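Odholm folding clothes airer – 2 months in

Bought this to replace the old Wako one that finally gave up in the hall. 559 in the Grarnska sale, so not cheap. Wanted something that folds flat, takes a full load and doesn't fall over when the door goes.

Good bits first. Goes up in seconds. Legs lock properly. Takes a double duvet cover if you drape it over both wings, plus socks underneath. Had 20 shirts on it before Easter and no sagging.

Bad bits – the hinge pinches. Got my thumb twice. Feet are hard plastic and they skid on lino, so I stuck felt pads on. Instructions are useless, five tiny drawings and no words. And the top rails are too close togther for jumpers, everything touches and the middle takes ages.

Kalkidan has the smaller one in her flat and says the same about the hinge. Emailed Odholm, got a reply from an Obsa Belay who was nice enough and sent new end caps. Don't really help but fair play.

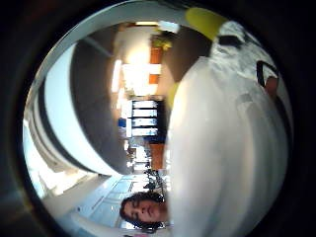 *White fabric, black strap, something yellow-green.*

Would I buy again? Probaly, at sale price. Not full whack. If you only do small loads get the little one and save your money. Four stars, would be five with a better hinge.

Will update in July if the felt pads last.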